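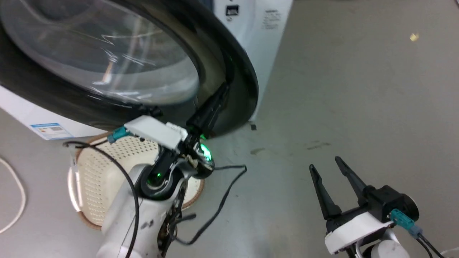 印刷する | メールで送る

共同洗濯室 安全点検表(コメント付き)
建物:ベンデン館 地階
点検日:2024年9月4日
点検した人:ロスヴィータ・ヴィーガント(Roswitha Wiegand)
確認する人:ケリー・ドブソン(Kelly Dobson)

記号の意味:○=よい △=使えるが注意が必要 ×=直すまで使わない

日本語は私の母語ではありませんので、言い方が少しかたいところがあるかもしれません。意味がわからないところは、私に聞いてください。

1. 入口と通路

1-1 入口のドアは最後まで開くか …… ○
1-2 通路に物が置いてないか …… △
コメント:乾燥機の横に、折りたたみの物干しが2台立ててありました。通ることはできますが、かごを持った人は体を横にしなければなりません。私が壁の方へ移しました。使った後は棚の下に戻してください。
1-3 非常口の表示の明かり …… ○
1-4 階段の手すり …… △
コメント:下から二番目の金具のねじがゆるいです。手で押すと、少し音がします。前回の点検でも同じことを書きました。

2. 水まわり

2-1 給水ホースのひび、ふくらみ …… ○
コメント:全部のホースを指でさわって調べました。3号機のホースは新しいものに替わっています。替えた日が記録にありませんので、知っている方は記録に書き足してください。
2-2 蛇口のまわりの水もれ …… ×
コメント:5号機の蛇口を開けると、根元から水が出ます。ゆっくりですが、ティッシュを巻いたらすぐにぬれました。蛇口を閉めて、「使用禁止」の紙をはりました。紙をはがさないようにお願いします。
2-3 排水口のつまり …… △
コメント:糸くずが多いです。流れますが、時間がかかります。受け皿の掃除は毎週することになっていますが、表には二週間前からサインがありません。
2-4 床のすべりやすさ …… ○

3. 電気

3-1 コンセントのこげ、変色 …… ○
3-2 プラグのほこり …… △
コメント:洗濯機の後ろのプラグは、ほこりがたまっていました。電源を切ってから、乾いた布でふきました。ぬれた布は使わないでください。
3-3 漏電遮断器のテストボタン …… ○
コメント:押して、切れることを確認しました。そのあと元に戻しました。テストの間、2号機を使っていた方にはご迷惑をかけました。
3-4 延長コードを使っていないか …… ○

4. 洗濯機の本体

4-1 水平に立っているか …… △
コメント:1号機は脱水のとき左右にゆれます。足の高さを調整しましたが、まだ少しゆれます。毛布のような重い物は、ほかの機械で洗ってください。
4-2 ドアのゴムの切れ、かび …… △
コメント:4号機のゴムの下のほうに黒い点があります。切れてはいません。洗濯が終わったら、ドアを少し開けたままにしてください。ただし、小さい子どもが一緒のときは、中に入らないように必ず見ていてください。
4-3 運転中にドアがロックされるか …… ○
4-4 操作の説明の紙 …… ○
コメント:英語とドイツ語の紙はきれいです。日本語の紙は「すすぎ」が「すずき」になっていましたので、ペンで直しました。

5. 乾燥機

5-1 フィルターの糸くず …… ×
コメント:2台とも厚くたまっていました。火事の原因になりますから、これは一番大事なことです。私が掃除して、掃除のあとは○になりました。使う前と使った後に、自分で見てください。
5-2 排気の管の外れ …… ○
5-3 油のついた布を入れない注意書き …… △
コメント:注意書きはありますが、字が小さくて、目の悪い方には読めないと思います。大きい字で作りなおします。

6. 消火器と救急箱

6-1 消火器の圧力と期限 …… ○
コメント:番号236。針は緑のところにあります。
6-2 救急箱の中身 …… △
コメント:ばんそうこうがありません。はさみは戻っていました。

修理の依頼
・蛇口(2-2):クウォフィー設備に電話しました。受付番号は379です。来る日はまだ決まっていません。
・手すり(1-4):ドブソンさんに道具を借りて、私が締めます。
・1号機のゆれ(4-1):蛇口の修理のときに、いっしょに見てもらいます。

確認者のコメント(ドブソン)
読みました。2-3の掃除の表ですが、8月は29号室の当番でした。引っ越しがあったので、次の人に伝わっていなかったようです。私から話します。1-4は、ねじ穴が広がっているかもしれません。締めてもまたゆるむときは、長いねじにしましょう。

ヴィーガントの返事
わかりました。長いねじは物置の缶の中にあると思いますので、先に探しておきます。次の点検は11月です。

最近の記事
・ポーケル館 自転車置場の点検表
・ごみ置場の鍵の交換について
・ターダー通り側の門の閉まる時間
・暖房を入れる前の確認(各部屋用)
・洗濯室の当番表のサインのしかた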